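October 2, 2019

Second full week with the Coveo handset. The rewards app has been on it since the day I set it up, and I now have enough entries to write down what it costs and what it pays.

The app is Wernalard, version 2. It puts a panel on the lock screen and credits the account each time the panel is swiped away. Credits are converted to airtime once the balance passes a fixed threshold. The balance this morning was 1237. The threshold is 2189. At the present rate I should reach it before the end of the month, provided the rate does not change. It was changed in August, according to the notes inside the app, and no reason was given there.

Battery. With the app running the phone drops to the warning level by early evening. With it forced to stop, it lasts until I go to bed. I tried each setting for three days with the brightness fixed and the same SIM. Most of the difference seems to come from the screen being woken. Refusing the app permission to wake the screen brings the drain down, and it also stops most of the credits.

Data. Use was 234 MB since the last reset, nearly all of it in the background. My bundle allows for that, though a smaller one would not. Restricting background data makes the panels repeat, and a repeated panel pays nothing. I have set it to load over wi-fi only and will see if the stored panels last through a day out.

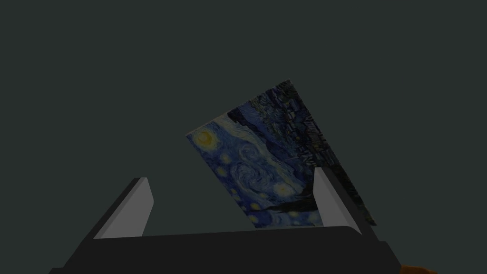 Slate grey background, grey gripper.

Storage is less of a problem. The cache grows until it is cleared by hand, and clearing it does not touch the balance. I checked this by writing down the figure before and after. Uninstalling is another matter, as the account is tied to the handset number and I do not want to test it with a balance pending.

Also installed Cordeiro for comparison. It pays for short surveys. Two of the four I opened closed after the first page with a message that the quota was full, and no credit was given for those. The permissions list asks for contacts and call history. I refused both and it still runs. Will leave it on until the weekend and then remove it.

Payment is through Gurnemska, which wants the SIM registered in the same name as the account. Mine is registered with the middle name and the account is not. Sent a correction request through the form at lunch. The reply was automatic and gave a reference but no date.

To do: turn off the notification sound, charge to full tonight, note the level at seven and again at noon.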